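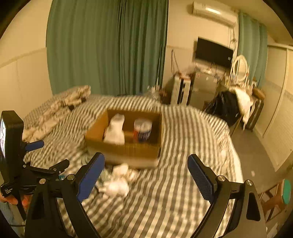
Ticket 402: Prepaid phone shows "No Service" after switching carriers

Hello, and thank you for taking the time to read this, because I know I tend to go on a bit. I bought a used phone from the Grullach resale shop and put a Delance prepaid SIM in it on Monday, and it has not picked up a signal since. The phone turns on fine, the Wi-Fi works fine, and the battery sat at 100 percent when I started. I made up the bed with the gray-and-white striped sheet and got all my paperwork together, the receipt and the little card the SIM came in and so on, so I can read you any number you need. The top of the screen says "No Service" no matter which room I'm in.

Things I have already tried:
Restarted the phone, more times than I'd like to admit
Took the SIM out, wiped it with a dry cloth and put it back
Airplane mode on for a minute, then off
Put the same SIM in my old phone, where it worked right away (I called my sister to be sure, and we ended up talking for more than 20 minutes)

The shop told me the phone was unlocked. It used to be on Panganiban, if that makes a difference. I would love to keep it if we can get it going, it's a nice phone and the screen is in lovely shape.

Precious Cabrera

Reply from Delance Support

Hi Precious, thanks for such a thorough write-up! Trying the SIM in your old phone was a great idea, and it tells us the SIM and your account are in good order. That leaves the phone. Could you check two things for me?

1. Open Settings, then About Phone, and look for a line that says Carrier Lock or SIM Status.
2. Dial *#06# and send me the IMEI through the private form, please, and not in this ticket.

Reply from Precious Cabrera

Sent the number through the form just now. The line says "SIM not supported," which I suppose I should have looked for in the first place. My old phone doesn't have that line at all, so I never knew to check. Does this mean I have to take it back? The shop gives you store credit only, and there was nothing else there I cared for.

Reply from Delance Support

No need to take it back just yet. The IMEI is clean, so it hasn't been reported lost or stolen, but it is still locked to Panganiban. Please call their unlock line with the IMEI and your receipt handy. If they approve it, connect to Wi-Fi, restart with our SIM inside, and then reset the network settings. Your photos and contacts will stay put, but you'll have to type your Wi-Fi password in again.

Reply from Precious Cabrera

They approved it while I was on the phone with them! I restarted and got two bars, and calls go through both ways. Texts are fine too. The one thing left is that picture messages to my cousin in Cisesberg just sit there and say "Sending."

Reply from Delance Support

So glad to hear it! The picture messages will be the APN, left over from the old carrier. Go to Mobile Network, Access Point Names, tap Reset to Default, and choose Delance from the list. I'll leave the ticket open until you've had a chance to try it.

Status: Waiting on customer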